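Dark scuffs on a light floor from moving furniture, what takes them off?

Sorcha Duggan
2022-03-26

Hello all! We moved into a new place in Voltholm in February and I am completely in love with the floor. It's pale and it makes the whole room feel bigger, even on gray mornings. The trouble is that I can't stop moving the furniture. I've tried the sofa on three different walls already (the window wall is winning) and every time I drag something I find new black marks afterward. Some wipe off with a damp cloth and some don't budge at all. The floor has some kind of clear finish on it and the landlord doesn't know what. I would love to hear what you use, and also what to put under the legs so I can keep rearranging!

Nosipho Gumede

Oh, I love this one, I had the same thing in my last apartment and got a bit obsessed. Start with a plain white pencil eraser. Really! Rub lightly in one direction, brush away the crumbs and wipe with a barely damp cloth. It took off most of mine, including a long one by the door I had given up on. If a mark stays, put one drop of dish soap in a cup of warm water, dip a soft cloth, wring it hard and work on just that spot for a minute, then dry it right away. Try it first in a corner or under the sofa in case your finish turns dull. 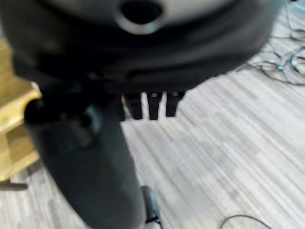 For the legs, stick-on felt is what I'd go for, the thick kind, and cut it a hair smaller than the foot so the edge doesn't curl up and collect grit. Clean the bottom of the foot with rubbing alcohol and let it dry before you stick anything to it. My own floor is light too, and the nice part of having one like that next to the furniture is that dark marks show up early, so I catch a worn pad from the streaks long before it does any real harm. I swap the pads on the dining chairs much more often than the ones on the cabinet. I use the Wurnum ones, but a plain sheet of felt and a pair of scissors works just as well, and you get to make odd shapes!

And vacuum before you slide anything. A bit of sand under a felt pad is sandpaper.

Bheki Hlongwane

use a tennis ball. cut a little x in it, put it on the end of a broom handle, rub the mark standing up. works great for shoe scuffs, have not tried it on furniture ones

Teodoro Enriquez

Good tips from Nosipho. Please stay away from the rough sponges and from sandpaper though. I went at one stubborn mark with 80 grit when I was young and brave, and then I had a cloudy patch the size of a dinner plate. 1000 grit would have been kinder but it still cuts into the finish.

Also, for the sofa, lay an old blanket down, fold side first, tip one end of the sofa up onto it, then the other end, and pull the blanket. It glides! My wife and I changed the whole living room around that way in one evening and had a lot of fun doing it. Go with the window wall.

Sorcha Duggan

The eraser!! I just did the whole strip by the bookcase and only one mark is left. Felt is next on the shopping list. Thank you all so much.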